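Facilities > Health and Safety > Inspections > Workshops and Storage

Bremwood Site: Workshop and Storage Inspection Checklist, with Comments

Date of inspection: Tuesday, March 4, 2025
Inspector: Catríona Breathnach
Accompanied by: Tadhg Keane, Workshop Supervisor
Areas covered: Joinery workshop, finishing room, timber store, loading bay

Key: S = satisfactory. A = action required. N = not applicable at this inspection.

1. Access and exits

1.1 Main entrance clear to full width: S
1.2 Rear exit opens freely from inside: A
Comment: The door binds at the lower corner and needs a firm push. It opened on every attempt, but the hinge side should be planed and rehung. The door is to stay in use in the meantime.
1.3 Exit signs lit: S
1.4 Walkways marked and free of stored goods: A
Comment: Two pallets of Helden sheet material were standing inside the yellow line at the loading bay. They were moved during the visit. The same finding was recorded at the previous inspection, and the supervisor is asked to speak to the delivery firm directly.

2. Fire precautions

2.1 Extinguishers in place and within service date: S
2.2 Oily rags held in a lidded metal bin: S
Comment: The bin in the finishing room is emptied at the end of each shift. The log was complete.
2.3 Alarm call points visible and unobstructed: A
Comment: The call point beside the timber store is hidden by a coat rack. Relocate the rack.
2.4 Quantity of solvent outside the cabinet kept to one day's use: S

3. Fixed machinery

3.1 Guards fitted and adjusted: S
3.2 Emergency stops tested: S
Comment: All stops were tested with the machines running. The stop on the McGrath band saw worked correctly, although the red cap is cracked and should be replaced at the next service.
3.3 Push sticks within reach of table saw: S
3.4 Machines isolated before blade changes: A
Comment: Mr. Keane described the correct procedure. The written procedure on the wall, however, refers to a saw that has been removed from the site. A current version is to be posted.

4. Dust extraction and ventilation

4.1 Hoods and flexible hoses sound: A
Comment: One hose on the planer has been repaired with tape. Replace the hose.
4.2 Collection bags changed before they are full: S
4.3 Annual test certificate available: S
4.4 Compressed air not used for cleaning clothing: S
Comment: Staff were reminded of this rule at the morning briefing.

5. Electrical

5.1 Portable tools labeled and within test date: A
Comment: The register lists 296 items. Three could not be found on the day: a palm sander and two extension leads. Colm Mac an tSaoi is to trace them or strike them from the register.
5.2 Leads free of damage: S
5.3 Distribution board closed and accessible: S

6. Storage, stands and supports

6.1 Racking upright and fixed to the wall: S
6.2 Load limits displayed: A
Comment: The sign on the long rack is missing. The limit of 50 kg per arm is known to staff but must be shown.
6.3 Timber stands and trestles sound at the joints: S
Comment: Each stand should be checked by hand before a load is placed on it. Joints that move, legs that do not sit evenly, and members with splits along the grain are grounds for withdrawal.

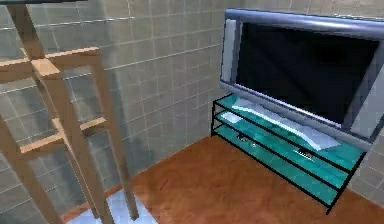 A withdrawn stand is to be tagged and taken out of the work area on the same day. Repairs are to be made by a joiner and signed for. Nails and screws added by other staff as a temporary measure are not acceptable.
6.4 Heavy items stored between knee and shoulder height: S

7. First aid and welfare

7.1 First aid kit stocked: A
Comment: Eyewash bottles expire at the end of March. Order replacements now.
7.2 Names of first aiders displayed: S
Comment: Cillian Dunne has been added to the list for the early shift.
7.3 Hearing and eye protection available and worn: S
7.4 Washing facilities clean, with hot water: S

Actions and persons responsible

1.2 Rehang rear door: T. Keane
1.4 Contact delivery firm: T. Keane
2.3 Relocate coat rack: C. Dunne
3.4 Post current procedure: T. Keane
4.1 Replace planer hose: Wotine, under the service contract
5.1 Trace missing items: C. Mac an tSaoi
6.2 Replace load sign: C. Dunne
7.1 Order eyewash: C. Dunne

Completed actions are to be reported in writing to Jarlath Rafferty, Site Manager. Item 1.2 takes priority.

Related documents
Timber Store: Stacking and Handling Rules
Request for Tool Repair or Replacement
Loading Bay Traffic Plan
Finishing Room Inspection Log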